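Clallelix shelf planner

Share 16 Comments 3

Clallelix is a motion planning package for picking small items from narrow shelves and rails. It sits between the perception node and the arm controller. It takes a list of detected items and returns one joint path for the pick, or an error code which says why there is no path. I wrote it for the Tuva kitchen tasks, and later I made it general enough that other people in the group can use it with their own shelf files.

The package does not include a driver for any arm. You must already have a controller that accepts joint positions at 100 Hz. At lower rates the path is still followed, but the stop check is late and I do not support it.

What you need

Python 3.10 or newer, the Grullcombe message library, and a calibration file for your camera. Put the calibration file in config/ with the name camera.yaml. The old name cam0.yaml is still read, but it prints a warning and I will remove it in the next version.

How to run

First start the controller, then the perception node, then

 clallelix plan --shelf config/shelf.yaml --target 2

The number after --target is the item index, counted from the left end of the shelf as the camera sees it. If you start the planner before perception, it waits 23 seconds and then exits with code 4.

With --dry the path is computed and written to the log folder, but nothing is sent to the controller. Please use it the first time with every new shelf file. 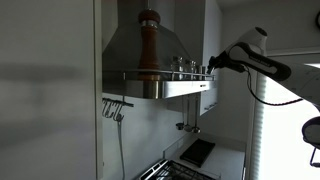
The shelf file has one entry for the support surface, one for the front barrier and one for each fixed obstacle. The field which people forget most often is barrier_height. On the range hood the barrier is the thin metal rail, and it must be entered even if it looks too thin to matter, or the planner will bring the fingers in too low. Tall items need their full height also. The pepper mill goes down behind the rail, so perception gives only the part above it, and you should write the real height by hand under item_overrides. The ladle-like utensils that hang under the hood are entered as one box, with the parameter hanging: true, which adds extra margin at the sides.

Steel and glass

Depth is poor on both. For clear jars I take the position of the metallic lid and extend it down to the surface. For brushed steel behind the items, set background_plane: fit. The planner then ignores the measured depth of the steel and uses a plane fitted from the edges. It works well on flat faces and less well on sloped ones, so give the sloped part as a separate plane.

Parameters that you may want to change

approach_margin, default 16 mm. Smaller values find more paths between close neighbors.
max_iterations, default 300. More than this did not help in my tests.
cable_model, default on. It keeps a loop of free space below the wrist.

Known problems

Strong daylight from a window makes the lid detector lose items at that side. Lowering the exposure helps, but then the dark items disappear first. Barry Fothergill has a branch with two exposures merged, named adams-merge. I did not review it fully yet.

If two items touch, they are reported as one wide item and the pick is refused with code 7. This is intended.

The log folder is not cleaned automatically.

Changes since September

Error codes are now written as text in the log. The --side option was removed, and the approach side is chosen from the shelf file.

Comments (3) Share this page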